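Minutes of the general meeting, Kindside Wheelers, held 3 May 2024 in the upstairs room at the Bosanthorpe library

Present: Loretta Whitfield (chair), Jonas Steiner (minutes), Hermine Moser, Damian Auer. Cledwyn Jenkins arrived during item 2, by car, and was asked to say so for the record.

**1. Previous minutes**

Accepted, with one correction. Damian did not "volunteer" to sweep the gravel off the Imhof Road underpass. He was absent and it was assigned to him. The gravel remains.

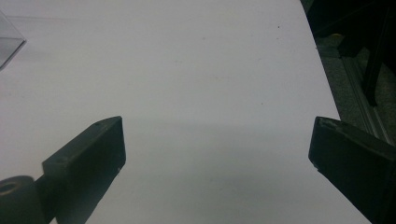

Flat white surface, two black gripper fingers

**2. Money**

Balance stands at $2679 after the tire levers and the insurance. Hermine asked why we own so many tire levers. Loretta said they were cheaper by the box. Hermine asked who had wanted a box. The minute-taker moved on to the next item, being the person who had wanted a box.

**3. September family ride**

Route still not settled. Two proposals on the table:

- Damian's: library to the Clallik trailhead by the river path, back the same way. Flat, shaded, passes two washrooms.
- Cledwyn's: library to Clallik over the ridge. Cledwyn describes the climb as "gentle". Hermine has ridden it with a child trailer and would like a different adjective minuted. None was agreed on that could go in the newsletter.

Moved (Moser), seconded (Auer) that we take the river path. Carried, Cledwyn opposed. He may lead a second group over the ridge if anyone signs up for it, and if he sends Loretta the list before the ride and not from the top of the hill.

Helmets for everyone, bells encouraged. Last year's air horn will not be returning.

**4. Bike lane on Imhof Road**

Loretta met with the town again. The painted lane is approved in principle, as it was last spring, and the spring before. The colour is now under discussion. The town favours green. Loretta told them we would be happy with any colour that had been applied to the road.

The lane still ends at the bakery, where cyclists are apparently expected to dismount and buy something. Damian to write asking for the last block to be included. Loretta to read it before it goes out -- see the correspondence about the storm drain. 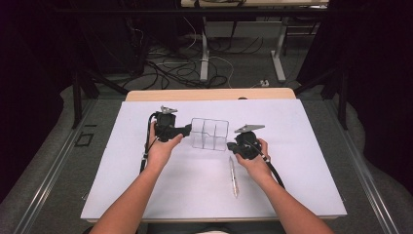 Hermine suggested that we also ask for a proper curb cut at the library end, as the present one empties riders straight into the book return. Agreed. Damian to add a paragraph, a short one.

**5. Repair night**

Well attended, some 7 bikes through the stand, most of them needing a new chain and one needing a burial. Its owner has taken it home to think. We are out of brake cable and have a great many tire levers.

Jonas to price cable. Moved by Hermine that he price a modest quantity. Carried, with more enthusiasm than the item called for.

**6. Other business**

- A single grey cycling glove, left hand, is still in the cupboard. It has now been to more meetings than Cledwyn.
- The cupboard key is with Loretta. The spare is in the cupboard.
- Cledwyn asked if the club would consider matching jerseys. Discussion was long. Colour preferences were received from all five members present, and there were five of them. Deferred to September, after the ride.

**Actions**

- Damian: letter to the town; gravel
- Cledwyn: ridge group list, if there is a ridge group
- Jonas: brake cable, modest quantity
- Hermine: ask the library about parking the trailers in the side lane
- Loretta: second cupboard key, to be kept somewhere else

Meeting closed when the library lights were switched off for the second time. Minutes taken by J. Steiner.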